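3.2 Household items and their handling properties

The item set was drawn up to cover the kinds of things that pass through a family home in the course of a day and that someone, sooner or later, has to pick up and put away. Two groups are discussed in this section. The first is soft packaging, chiefly food bags for people and for pets. The second is small play pieces, which are rigid, light and easily scattered. Both groups are common on floors and low surfaces, and both are poorly covered by earlier surveys of tidying work, which have favored cups, books and clothing.

Soft packaging was included at the request of the Zumarthorpe household panel, whose members named it among the items they least liked to handle. A food bag has no fixed shape. Its outline depends on how much it holds, how it was last folded, and which side it rests on. Printed panels that are meant to be read flat become broken up by creases, so that the feeding instructions and the symbols beside them may be hard to find even when the bag is in plain view. Iwasaki's term "working edge" is used in this paper for any part of a bag that can be taken between two fingertips without lifting the whole. On most bags the working edge is the top seam. On a bag that is crumpled, any raised fold may serve.

Figure 4 concerns a pet food bag with a glossy printed surface. The main lettering, large dark Chinese characters, remains partly legible, and a cartoon with a round yellow face is printed below it. The edge of the bag is wrinkled and folded, and a thin fold of this kind meets the definition of a working edge given above.

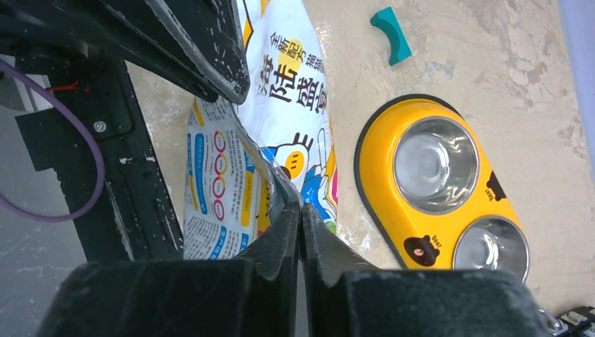
Figure 4. Pet food bag on a pale floor, with crumpled edge.

3.3 Play pieces

Play pieces differ from packaging in almost every respect that matters for tidying. They keep their shape, and they can be gripped on any pair of opposite faces. The difficulty lies in their number and in their relation to one another. A single block presents little trouble. A set of blocks raises the question of which pieces belong together, whether joined pieces should be left joined, and where a stray piece should go.

Panel members did not agree on these points. Some held that an assembly made by a child should be stored as it stands. Others preferred that every set be taken apart and returned to its box at the end of the day. Kenza Alaoui, who conducted the interviews, recorded both views and proposed that the state of the assembly be noted before any piece is moved. That proposal was adopted. In the notes kept for this study, an item is entered as "joined" when two or more pieces interlock and as "single" when a piece lies apart from the rest.

The interlocking cubes from the Dila set are a useful test of the rule. Their chunky form makes them easy to see and to hold, but the joined shapes are irregular, and an L-shaped piece attached to a neighbor does not sit well in a rectangular box. Color offers some help in sorting. In the arrangement considered here, a yellow L-shaped piece and a light blue and gray piece together were entered as joined, and the small teal piece beside them as single. The beige tabletop has a mottled pattern, against which the yellow remains distinct.

The rule has one known weakness. A piece that lies close to an assembly may have come loose from it, or may never have been part of it, and the position alone does not settle the matter. The Samer coding guide treats all such pieces as single and leaves the question of origin open. We follow the guide on this point, and we return to it in Section 4 when storage errors are discussed. 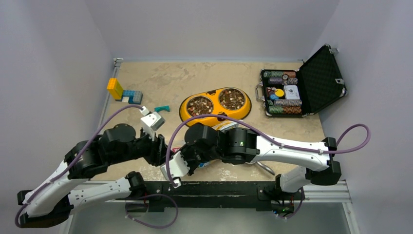 Should a joined assembly be taken apart before it is put away?

Under the rule adopted in this study, it is left joined unless the household has asked for the set to be returned to its box in separate pieces. The household's preference is recorded once, at the first interview, and applied to every later session.

The same preference sheet covers soft packaging. It asks whether opened bags are to be stored upright or flat, whether the top is to be rolled or clipped, and whether pet food is to be kept apart from food for the family. Answers to the last item were the most consistent across the panel. Answers on rolling and clipping varied between adults in the same home, and in these cases the preference of the person who most often feeds the animal was entered.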